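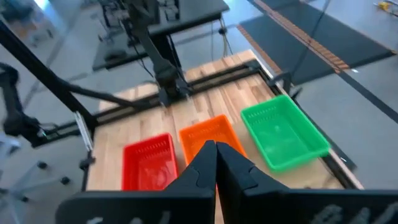 Reading time: 8 minutes

Print | E-mail

Filed under: Research methods, Robot learning, Project FAQs

Clavex: Frequently Asked Questions

Clavex is a method for teaching a robot arm to select the correct container when several similar containers stand close together. It was developed by the Kekari project at the Mulder Institute for Machine Handling. The answers on this page are addressed to research groups considering the method, to students applying to the project, and to industrial partners who have asked for a plain account of the results.

What problem does Clavex address?

Many handling tasks end with an object being placed in one of several bins or baskets. A learned policy often performs well when the containers remain where they were during training and poorly once they are moved. In earlier Kekari work, the arm would approach the place where the red basket had usually stood, even when the orange basket was now in that place and the red one was in full view beside it.

Clavex trains the policy to make the choice of container late, on the basis of what the wrist camera sees during the approach, and to revise that choice if the view changes.

How does it differ from ordinary imitation learning?

The data are collected in the ordinary way. An operator guides the arm through the task, and the camera views and joint positions are recorded together. Two things are different.

First, each demonstration is divided at a point called the commitment frame. This is the last moment at which the operator could have turned to another container without backing away. Frames before that point are trained with a loss that permits several destinations. Frames after it are trained with a loss that permits only one.

Second, the wrist view is given more weight than the overhead view as the gripper comes closer to the table. The weighting is learned and is not set by hand.

Why are the baskets placed so close together?

Wide spacing makes the task too easy to be informative. When containers are far apart, a policy can aim at a general region of the table and still succeed. With the red, orange and green baskets set side by side on a diagonal, a small error in heading leads to the wrong basket, and the choice made by the policy can be read plainly from its path.

Turning a basket at an angle has a similar purpose. A long side running diagonally changes the apparent size of the opening from the wrist, and early versions of the policy tended to favor whichever opening looked largest.

Does it matter that the fingers block part of the view?

Yes, and this is one of the main reasons for the method. A wrist camera always sees its own gripper. When the fingertips are closed and directed at a basket, they cover part of the front edge of that basket, and they may also hide the lower part of its neighbor. The policy therefore loses sight of its target at the moment when the target matters most.

Some groups mask the fingers out of the image. We tested masking and do not recommend it for this task. The masked policy lost a useful cue, namely the position of the fingertips relative to the basket rim. Clavex keeps the fingers in the image and carries a short memory of earlier frames, so that a hidden edge can be compared with the same edge seen a moment before.

Are the baskets empty during training?

They are empty at the start of each demonstration. In evaluation, a part of the trials begins with objects already inside. Results for the two conditions are reported separately, as contents change the color of a basket interior considerably when it is viewed from above.

What equipment is used?

The work is carried out on the Brovov cell, a wooden-topped table within a black metal frame, with 4 arms mounted so that they can reach a shared area. Each arm carries a two-finger gripper. Clavex itself uses a single active arm. The remaining arms are powered and held in a resting position over or beside the table, and their positions are changed between sessions so that the policy does not come to rely on them as landmarks.

This last point was added after an early failure. A policy trained with the other arms always parked in the same pose had learned to judge the distance to the back of the table from one of them. When that arm was moved, placement accuracy fell sharply, although the baskets had not been touched.

How many demonstrations are needed?

The base policy was trained on 14 basket layouts with 50 demonstrations for each layout. Adapting the base policy to a different set of containers has required far less. The amount depends chiefly on how different the rims look. Containers with slotted walls, such as the baskets used in the main study, transfer well to one another. Smooth-walled trays have been more difficult, and we advise groups using them to plan for a full additional set of demonstrations.

What were the main results?

On layouts not seen in training, Clavex selected the correct basket more often than the baseline policy trained on the same data. The gain was largest when two baskets had exchanged places and smallest when the whole row had been shifted without a change in order. On layouts that had been seen in training, the two policies performed at nearly the same level.

The method also reduced the number of late corrections, meaning cases in which the gripper reached one basket and then moved sideways to another. Approach time increased slightly. The arm slows before the commitment frame, and we have not found a way to remove this delay without losing part of the gain in accuracy.

Has the method been compared with a detector-based approach?

A comparison was made with a pipeline that detects each basket in the overhead view, selects one by color, and plans a path to its center. That pipeline chose the correct basket reliably under steady lighting. It was weaker at placement, particularly for the basket turned at an angle, where the estimated center was often too near the rim. A combined system may be preferable for industrial use. This was outside the scope of the study.

Does Clavex work only with colored containers?

No. Color was used in the main study because it gives operators and evaluators a clear way to name a target. A smaller study used identical containers named by position, for example "the middle one." Performance was lower, and the errors were of a different kind. The policy usually chose the correct container at the beginning of the approach and then lost track of it when the neighboring containers left the wrist view.

What are the known limitations?

The commitment frame is marked by hand. Two trained annotators will generally agree to within a few frames, but agreement is poorer for slow and hesitant demonstrations. Automatic marking has been attempted and is not yet good enough to release.

The method assumes that the containers do not move during the approach. If a basket is pushed after the commitment frame, the policy will continue toward its original position.

Strong reflections on the rim remain a source of error - most of the failures under afternoon light were of this type. Groups with large windows should record demonstrations at more than one time of day.

Finally, all results come from a single cell with one type of gripper. We make no claim about other hardware until the replication now under way has been completed.

Who carried out the work?

The study was led by Thodoris Theodorakopoulos, who also designed the loss used before the commitment frame. Data collection was shared among the research staff and graduate students of the Kekari project. Operators were trained before their demonstrations were included in the released data, and practice sessions were discarded.

Will the data and code be released?

The training code and the annotated demonstrations will be made available to research groups in June, on acceptance of the data use terms. The release will contain wrist and overhead views, joint positions, gripper state and the marked commitment frames. Raw audio from the sessions was not kept.

Can our group visit the cell or run a policy on it?

Visits are possible by arrangement with the project office. Outside policies may be run on the Brovov cell once they have passed a check in simulation and a supervised trial at reduced speed. Applicants should state the control rate of their policy, the camera views it requires, and whether it commands joint positions or gripper poses. Slots are allotted in 4-hour blocks, and setup time is included in the block.

How should the method be cited?

Please cite the Kekari technical report on Clavex and give the version number of the code used. If the demonstrations were used without the code, please cite the data release separately. Corrections to this page may be sent to the project office.

Tags: imitation learning, wrist cameras, bin selection, Brovov cell

Shares: 14 | Comments: 4

Print | E-mail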